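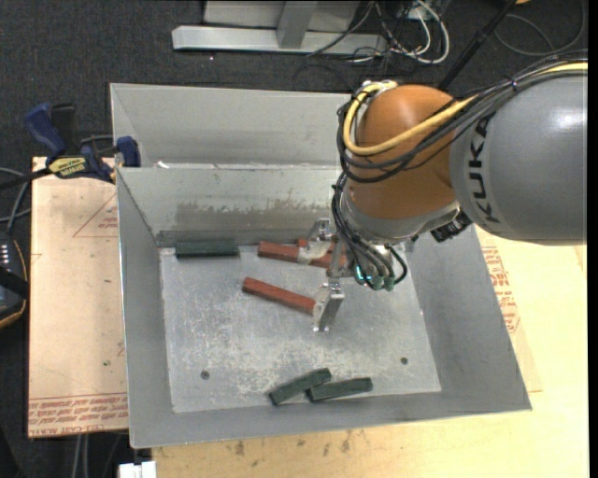
Endico Yarn and Fabric Intake Log, README

Version 2, 2023-01-06
Maintained by Ona Liepiņa

What you are getting

A flat file of donations of yarn, fabric and sewing notions accepted at the Endico reuse shop in Vollow. It has 922 rows, one per donation as written down at the counter. A donation can be a single zipper in an envelope or the contents of somebody's late aunt's sewing room. Both are one row. If you sort the file by anything and start drawing conclusions about how generous people are, please remember the zipper.

I put this together after the third person asked me for "the data" behind the claim on our flyer that the shop keeps a large amount of textile waste out of the landfill. I went looking for that data. What I found was a box of paper slips, a spreadsheet exported from Flenix, and a second spreadsheet that disagreed with the first. The file you have is my attempt to reconcile them. I don't think it supports the claim on the flyer. I don't think it rules it out either.

Files

intake.csv is the log.
slips_unmatched.csv has the paper slips I could not tie to any row in the Flenix export. Some may be duplicates. I left them out of the main file and I would leave them out of yours.
codes.txt lists the short codes used at the counter, with my best reading of each.
README is the one you are in.

Columns in intake.csv

row_id
Assigned by me. It carries no meaning and does not follow the order in which things arrived.

month
Month of intake. The slips usually had a day as well, but the counter staff often wrote up a whole week in one sitting, so I dropped the day. A day would look more exact than it is.

category
yarn, fabric, notions, mixed or unknown. "Mixed" was the default choice in the Flenix form, and it shows. Treat it as "somebody was busy."

fiber
As stated by the donor. Nothing was tested. Donors say wool when they mean warm, and they say silk when they mean shiny. I did a burn test on a few swatches out of curiosity and stopped when it got depressing. Those results are not in the file.

weight_lb
See the next section before you add this column up.

condition
good, fair, poor. Filled in by whoever was at the counter. There was never a written standard, and one person's "good" was another person's moth problem.

outcome
shelf, bundle, class, pass_on, discard, blank. More than 15 percent of the rows are blank here, and I have no way to tell whether those items sold, sat, or went in the dumpster. People who want a high reuse rate count the blanks as reused. People who want a low one count them as trash. Pick one if you must, and say which.

note
Free text from the slip, lightly cleaned. Names, phone numbers and street addresses were removed. I kept the spelling.

About the weights

For the early part of the log, weight was a guess. The form had a required field, so people typed something. There is a suspicious pile of 5s in that column. Nothing about a bag of acrylic remnants makes it more likely to weigh exactly five pounds than four or six, and yet.

In August the shop got a hanging scale. After that the weights look more believable, in that they are uneven and don't all end in the same digit. The scale was never checked against anything else as far as I can find out. It also seems that some bags were weighed with the bin they came in and some without. The notes say "w/ bin" now and then. When they say nothing, you don't know.

The column weight_source says "guess," "scale" or "unclear." I assigned it from the month and the handwriting. It is the column I would trust least and use most.

Please do not publish a total of weight_lb. I know you will want to. I have been asked for one for a grant form, for a poster, and for a slide in somebody else's talk. You can get a number out of the file in a few seconds, and it will have a decimal point in it, and it won't mean much.

What was left out

Donations turned away at the door. There were plenty: damp carpet, foam, a bridesmaid dress covered in glue. None of it was logged. So the file cannot tell you what share of offered material was accepted, even though I have seen it used that way.

Bulk drop-offs from the Sakalauskas upholstery shop. These came in on a standing arrangement and skipped the counter. I was told they were "mostly vinyl ends." I was also told they were "mostly linen." They would probably outweigh everything else in the file put together, or they would barely register, depending on who you believe. Two of them did get slips by accident, and I kept those with the note "Sak." Do not scale up from them.

Anything sold. The log covers what came in. The register did not use the same categories, and matching the two would take a level of optimism I don't have.

How I merged the sources

I started from the Flenix export and checked it against the slips by month, category and whatever words turned up in the note. Where the slip and the export disagreed, I went with the slip, on the theory that it was written closer to the moment. That theory has not been tested. Where two rows looked identical I kept both if there were two slips, and one if there was one or none.

The second spreadsheet turned out to be an older export with somebody's manual corrections typed over the top. I used it only to fill in fiber where it was missing. I could not find out who made the corrections or what they were looking at when they made them.

Changes since version 1

Split "wool" and "wool (says donor)" back into one value. The difference was only ever a matter of who was writing.
Removed the column reuse_score. It was a formula I inherited, it multiplied condition by weight, and I can't think of a question it answers.
Moved unmatched slips to their own file.
Fixed a sorting error that had shifted the notes down one row for most of the fabric entries. If you used version 1 for anything involving notes, redo it. Sorry.

Reasonable uses

Practicing cleanup on a messy real file. Seeing which kinds of material show up at a small shop at all. Arguing at a meeting for a better intake form. I would be comfortable with a sentence such as "yarn comes in often, and in small lots," and not with much beyond that.

Uses I would argue with

Estimates of landfill diversion for Vollow or anywhere else. Comparisons with other reuse shops, most of which have their own version of the five-pound bag. Carbon savings of any kind. If a calculator on the web asks for pounds of textile and hands you back a number of trees, close the tab.

Known problems, still open

The code "RB" in the notes might be ribbon or rag bag. I read it as ribbon when the category is notions and left it alone otherwise.
Quilts are sometimes fabric and sometimes mixed.
Buttons by the jar have weights. Buttons by the handful don't.
A few months have almost no rows. I have heard that the shop was quiet and I have heard that the slips got tossed during a cleanup. Both could be true.

License and contact

Use it for whatever you like, with credit to the Endico intake log and a mention of the version. Corrections are welcome if they come with a slip, a photo of a slip, or a first-hand memory of the donation. Leave them at the counter in an envelope marked for Ona. Please write the month on it.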